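Oral 仿真套件(社团版)用了一学期,说说我的感受

先交代一下背景:我在 Mudonside 中学带机器人社,主业是教信息技术的,机器人这块属于边学边教。我们社去年秋天报名了 Bronbridge 双臂家务赛的仿真组,比赛要求在虚拟房间里操控双臂机器人完成开门、取物这一类任务,所以学期一开始就把 Oral 的社团版买了。到现在整整用了一个学期,该踩的坑基本都踩过了,趁还记得赶紧写下来。

价格

社团版一年 2,882 元,包含 4 个席位,另外我又加了 500 元买了 Katbridge 室内场景包。这个价钱对一个中学社团来说不算小数目,我写申请的时候改了三遍(财务老师一直问我"买个软件为什么还要再买房间",我解释了好久什么叫场景包)。不过跟真的去买一台双臂机器人比,那还是便宜太多太多了,这个账学校也算得明白。

席位是跟电脑走的,换机器要先在旧机器上退出登录,忘了退就得发邮件找客服解绑。我忘过两次。客服回得倒是快,下午发过去,放学前就弄好了。

安装

安装包不算夸张,但是场景包很大,学校的网大家懂的,第一次下载我是挂着回家的,第二天早上来一看断在一半,幸好支持续传!建议下好以后拷到移动硬盘里,一台一台装,别让四台电脑同时去抢网。

还有一点,安装路径里千万不要有中文。说明书里提了,写在第十几页的一个小角落,我当然没看到。程序能打开,房间也能加载,就是墙面贴图全丢,整间屋子一片粉红,学生们以为这就是设计风格,还有人说挺好看的。

上手

基础操作比我想的容易。初二的孩子一节课就能让两条手臂动起来,夹爪开合也顺手,手柄和键盘都能用。我们后来统一用手柄,键盘要同时按的键太多了,小手按不过来。自带的入门教程做得蛮用心,从移动底盘讲到单臂,再讲到双臂配合,每一关都能单独重来,失败了也不用从头加载,这个设计我要狠狠夸一下。

难的是第二步。想让手臂自己按程序走,就得写脚本,文档在这里突然变得很客气,好像默认你什么都会。坐标系那一章我看了好几个晚上,手腕坐标和底座坐标混着讲,学生照着抄,夹爪就朝着墙去了。最后是社里两个高一的学生自己画了一张对照表贴在显示器边上,全社都靠那张表活着。

视角切换

重点说说这个,这是我最喜欢也最纠结的功能。Oral 可以在全身视角和夹爪近景之间随时切换,按一个键就行。全身视角看大局,手臂伸到哪儿了、旁边有没有柱子和门框,心里有数;近景视角用来做最后那一点点对准。我们训练的时候定了个规矩:一个人操作,一个人在旁边看另一个视角报方向,吵是吵了点,进步真的快。

纠结在哪里呢?近景里东西一多半都是斜的,新手特别容易晕。夹爪贴近墙面或者石料的时候,屏幕上全是花纹,远近根本判断不出来,学生就一直问"老师我到了没有",我也不知道到了没有。要是能加一个距离提示就好了,哪怕只是一个数字也行。我在反馈页面写过这条,目前还没有下文。

画面和材质

Katbridge 场景包的木纹和玻璃我觉得很不错,木格子门窗做得有细节,玻璃是半透明的,后面的东西能隐约看到。石纹就有点用力过猛,这里也是斑点,那里也是斑点,同一类花纹在墙上、柱子上反复出现。好看不好看是一回事,我们试着让学生做图像识别的时候,这些花纹确实添了不少麻烦。倒也可以当练习,抗干扰嘛。

房间的布置每次可以随机打乱,家具、小物件的位置和灯光都能变,这一点对备赛特别有用。以前学生会背动作,左转几下、抬手几下,背得滚瓜烂熟,房间一换就全废。现在他们知道背没用,老老实实先看再动。

录制功能

每次操作可以自动存成一条记录,之后能回放,也能导出来给程序学习用。我们一学期攒了 140 条,里面有多少是能用的就别问了。回放可以调慢速,开会复盘的时候大家围着看自己是怎么一头撞上门框的,气氛非常欢乐。

缺点是文件命名只有一串编号,不能改名,也不能加备注。想找上个月谁做的哪一次,只能一条一条点开。我们现在拿一个共享表格手工登记,土办法,能用。

性能

机房的电脑没有独立显卡,全身视角勉强能跑,两个视角同时打开就开始一卡一卡的。把阴影关掉会好一些,反光也可以关,关了以后玻璃就平平的,不影响训练。我自己那台带显卡的跑起来就很舒服。买之前一定先用试用版在自己的机器上跑一下,别光看官网那个配置表。

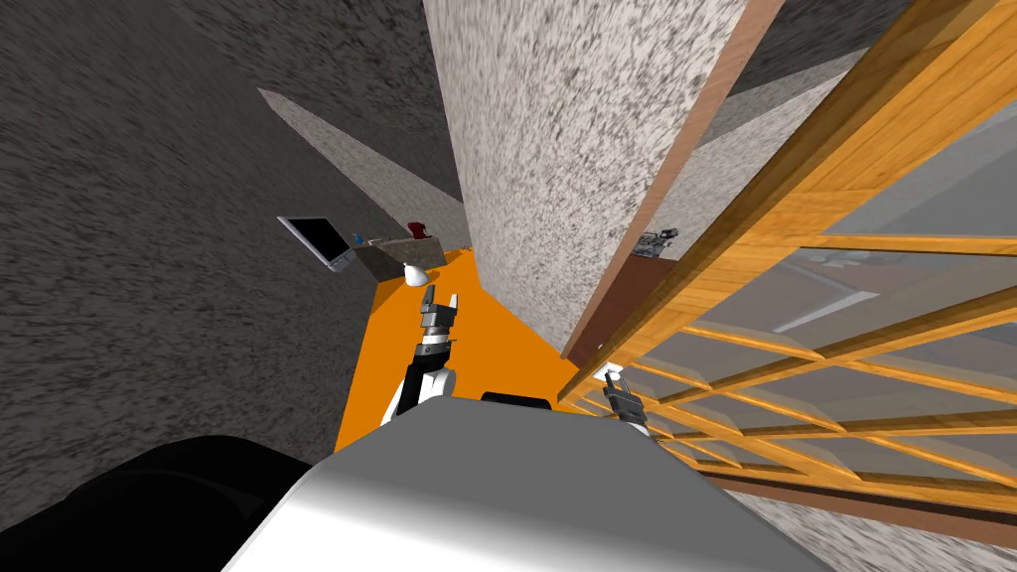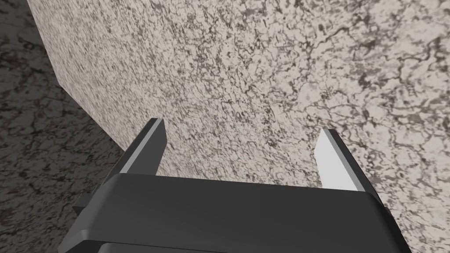
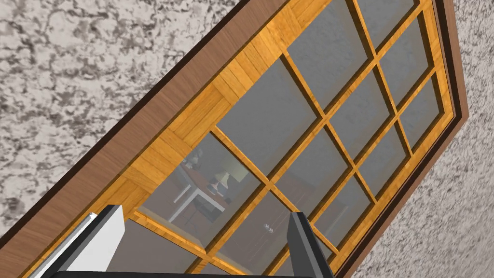
Oral 仿真画面三张:第一张能看到两条手臂和木框玻璃门,第二张、第三张是夹爪近景,分别对着石纹块面和木格玻璃窗。

适合谁买

已经有一点编程基础、又打算参加仿真类比赛的社团,我觉得可以放心买,视角切换和随机房间这两样就值回大半。如果只是想让低年级的孩子体验一下机器人,试用版里的入门关卡足够玩好几周了,先别急着掏钱。场景包我建议晚一点再加,我们头两个月基本只用到自带的那间空房,Katbridge 是十一月以后才真正用起来的。

打分的话,满分五分我给四分。扣的那一分,一半给脚本文档,一半给不能改名的录制文件。续费申请我已经交上去了,这次只改了一遍。评论区有带社团的老师想要那张坐标对照表的,留言跟我说,我让学生重新誊一份干净的扫描出来,现在贴着的那张上面有奶茶印子。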